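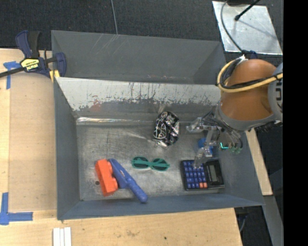 Got to Mitley a little after 2, open house already going. Parking was a mess, ended up behind the tire place. Free entry, sticker on your shirt, off you go.

Ground floor is Tullent, they do returns and odd lots. 500 bins a day when it's busy according to the guy at the door, seemed like a lot but ok. Stuff comes in mixed and stays mixed untill somebody sorts it. Gray metal bins, sloped sides, scuffed to death on the bottom. A calculator with blue keys in with green joke sunglasses, a blue toy hammer, a crumpled shiny bag. I kind of loved that. Would of bought the sunglasses.

Not for sale though! Asked. Sale room is down the hall, cash only, 35 cents for anything in the small tubs. Got a tape measure and two picture hooks.

Upstairs, Bianchini, the box people. Loud. They hand out earplugs but only at the far door, so you walk the whole way without. Folding machine was down when I went thru, coming back on at 4 they said. Didn't wait.

Clutach had the corner room, labels and tags. Small place, nice folks, long line for the coffee. They print on rolls 220 yards long and let the kids keep the ends. Mine would have been thrilled, should have brought them.

Bathrooms: one, by the stairs. Bring water. Next one is in October I think, check the board by the gate. Go early, sale tubs were pretty picked over by the time I left.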